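Household Records: A Note on the New Filing Arrangements

The purpose of this entry is to set out the arrangements now in place for the retention of personal and household papers at this address. Regular readers will recall that the previous system, a concertina folder of uncertain age, was retired in July after its elastic failed. Several correspondents have since asked what replaced it. The matter is dealt with below in the order in which it was dealt with at home.

Scope

The papers in question fall into two classes. The first consists of documents that must be kept, including rates notices, tax returns, insurance policies and the correspondence with Gounder concerning the hot water service. The second consists of documents that one would prefer to keep, chiefly recipes, school reports and the programmes of the Sukness choral evenings. At the commencement of the exercise there were 700 sheets in all. Following a review, 200 were shredded and a further quantity was returned to the relatives to whom it properly belonged.

Marcela Danko, who was consulted at an early stage, recommended box files in preference to lever arch binders. Her advice was adopted in full.

Storage
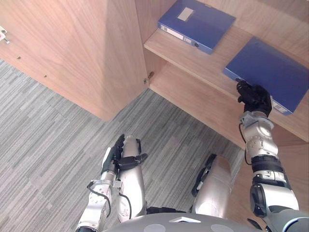 Storage of the first class of papers is governed by a single rule, namely that no file is to be placed where another must be moved to reach it. Lever arch binders stored upright had offended against this rule for years, as they slumped whenever one was withdrawn. Box files are accordingly laid flat on the upper shelf of the low wooden cabinet, with the labelled spines turned outward so that the contents may be identified as soon as the door is opened. The finger hole in the spine is of real assistance here, particularly to those of us whose grip is not what it was. The lower board is held in reserve for the second class of papers, and will be brought into use once the recipes have been put in order.

Labelling

Labels are to be completed in black ink and in capitals. The year is written first, followed by the subject and, where applicable, the name of the issuing body. Abbreviations are discouraged. An earlier label reading "MISC. HOUSE" was found to cover a dog registration, a recipe for quince paste and the guarantee for a Fluna kettle that left the household some time ago.

The strip on the spine should be filled in before the larger label on the face. It is the spine that one consults, and a file with an unmarked spine has a way of remaining unmarked.

Spare stock

A small reserve of files is maintained against future need. The previous practice was to purchase them singly from Mumska as required, generally in the last week before the tax return fell due, when the preferred colour was seldom available. Blue has been adopted as the standard colour and no exceptions are contemplated.

New files remain in their plastic wrap until the day they are needed, as this keeps dust out of the spring clip. They may rest on top of the cabinet for short periods – an afternoon at most – while space is made for them inside.

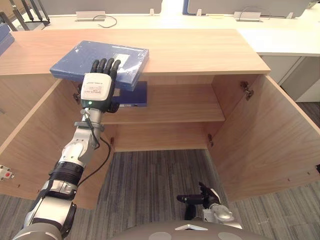 Review

The contents of each file will be examined every 6 months. Any paper that cannot be assigned to a labelled file at that time will be placed before the household for a decision. The question of the photograph albums has been deferred, and will be the subject of a separate entry.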